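4 juillet 2023 -- carnet de l'atelier, projet Zunder

Bon, je reprends le carnet après une coupure trop longue (la dernière vraie entrée date d'avril, j'ai un peu honte). Zunder, le petit bras qui doit un jour ensacher et fermer tout seul, tourne enfin à vide sans se bloquer ! Dalal Ghanem a recollé la courroie du poignet et j'ai descendu l'accélération à 800 dans le fichier de réglages. À 615 c'était plus doux encore, mais d'une lenteur, on avait le temps d'aller faire un café.

Reste la partie que j'évitais : le sachet. Avant de programmer quoi que ce soit, je veux savoir comment mes mains s'y prennent, donc séance à la main sur la table blanche. 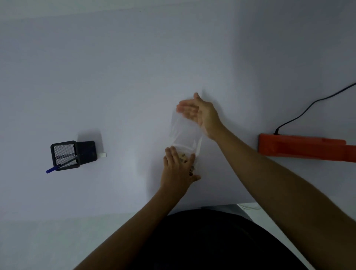

Le plastique souple, pour un robot, c'est l'enfer. Moi je plaque le bas avec la gauche sans même y penser, et la droite va chercher le haut. Zunder n'a qu'une pince ! Il lui faudra une butée ou un petit appui à ressort pour remplacer la main gauche. Dalal penche pour une ventouse, moi je me méfie des plis. On a noté les deux idées, on verra laquelle survit au premier essai.

Pour la soudure, je garde la soudeuse à impulsion telle quelle, pas question de la démonter. Le bras présentera le sachet et un servo viendra abaisser le levier.
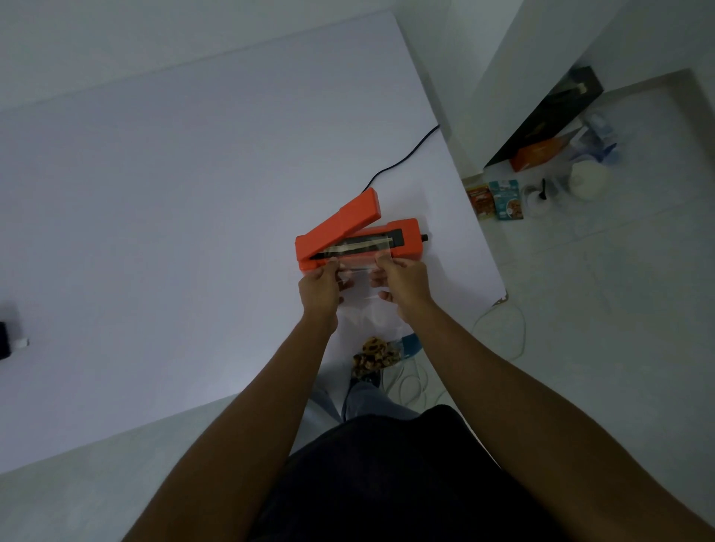 Le point pénible, c'est de tendre le film avant de fermer. À deux mains, on tire un peu de chaque côté et voilà. Avec une seule pince, je pense à deux doigts écarteurs imprimés, montés sur un rail, écartement 12 cm. J'ai retrouvé un vieux rail Ledesitz dans le tiroir du bas, il a du jeu mais pour un prototype ça passera.

À faire :
-- dessiner les écarteurs, version 4 (les autres étaient trop raides)
-- demander à Dalal si le servo Daher est encore libre
-- recopier les réglages sur la carte Irport avant de tout casser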